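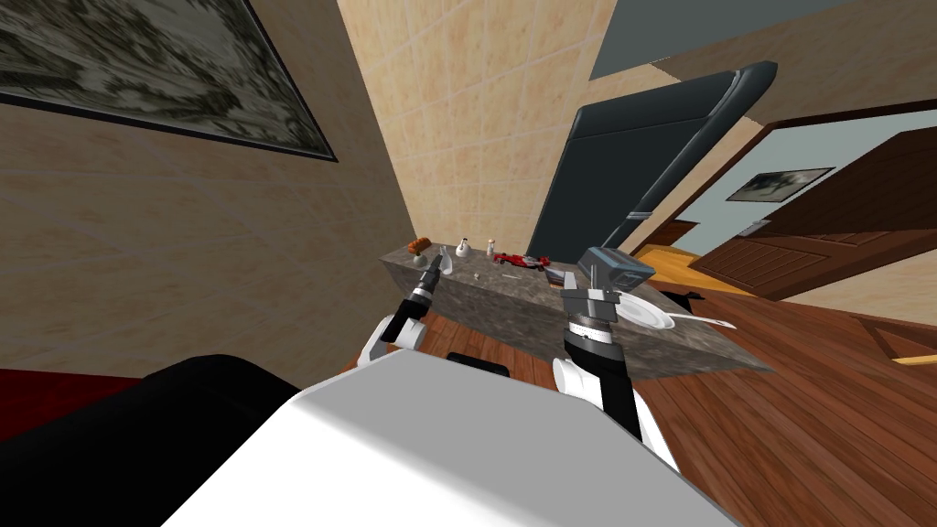 Talked to the woman with the library book on Wednesday, over the phone, she was on her lunch break. You've probably seen the clip by now. Dramton council meeting, a man from Skisix is at the podium explaining why the branch library would make a great parking lot, and right behind him in row 2 she's reading a novel. Never looks up. Turns a page every time he says "activate."

She asked me to leave her name out. Fine by me.

"I didn't go there to be funny," she said. "I went to speak. I signed the sheet and everything." Public comment got cut to 5 people that night and she wasn't one of them. So she sat back down and opened her bag.

The book was a thick one, due back that week. She won't say the title. "People keep guessing something really pointed. It's a love story. There's a ship."
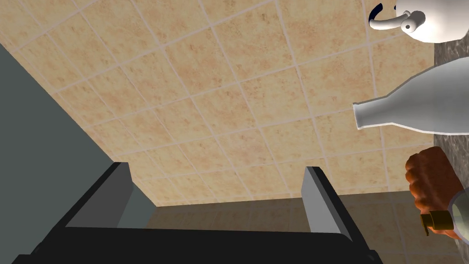
The clip went up on Ryu, the local message board, before the meeting was even over. Over 1,000 comments by breakfast, a lot of them kind, a few of them about her coat. Somebody at work had it on their phone and held it up next to her face to check. She said that was the worst part. Well, that and her mother calling.

What she liked: other people started doing it. At the next meeting most of the back half of the room had books out. Paperbacks, a cookbook, one guy with a car manual. The council chair asked them to put the books away and got told, politely, that there's no rule. There isnt. I looked.

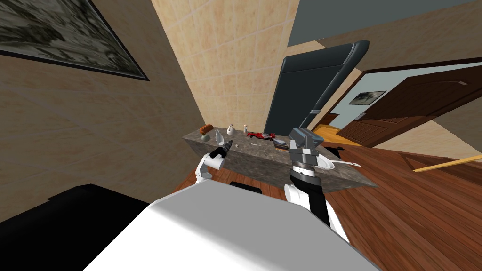

Did anyone from the council try to stop her reading that first night?

A staffer leaned over and asked if she was "all set," and she said she was, and went on to the next chapter. You can hear it on the recording if you turn it way up.

She's had offers since. Gokberg, the used book place on the main drag, wanted her in the window for a Saturday. She said no thanks, then felt bad and bought 2 mysteries. A radio show called too. "I don't have a radio voice. I have a reading-quietly voice."
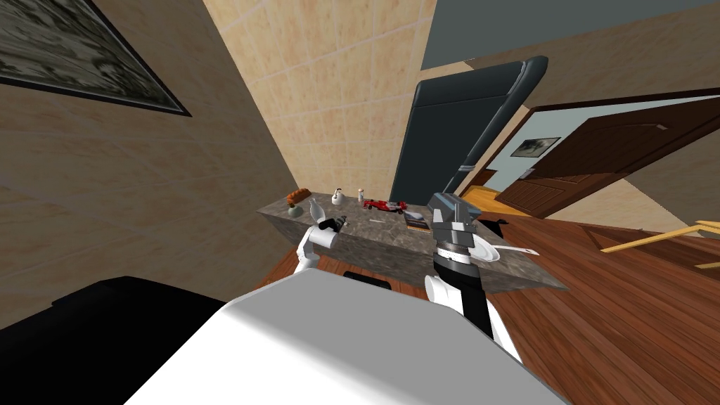
The vote got pushed to October. Skisix has a new drawing with a "reading nook" in the corner of the parking garage, which she described as a bench. Her word for the whole plan was shorter and I cant print it.

Will she speak next time, if they call her? Long pause. Somebody's microwave beeping on her end.

"I wrote it all out the first time, two minutes exactly, I timed it in the car. It's still in the book. I was using it as a bookmark and I returned the book." She's asked the desk to look for it. They're looking.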